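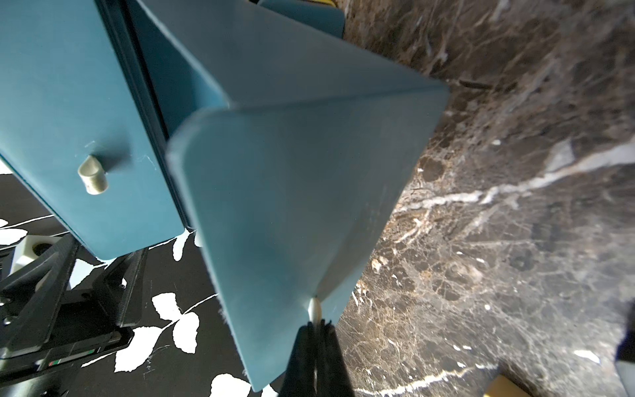 3.2 Upkeep of the Windmont cell

Most of the work on the Windmont cell went into its fingers, a fact we had hoped to leave out of the paper. The pads wear, and a worn pad grips flat stock well and small parts badly. We therefore set the jaws on small, slick tips such as the white one at the point of the folded teal panel in Figure 2, which gives the rough black fingers very little to hold. The wrist camera sees the pinch and the thin gap between the jaws, so the gap can be checked without anyone kneeling on the floor, a method Sumampouw had used until October.

Figure 2. Wrist view of the gripper holding the white tip of a teal panel.

Pads were changed after 786 grasps, a number chosen by the first set, which fell off. Each change took two people and three screws, one of which is still missing.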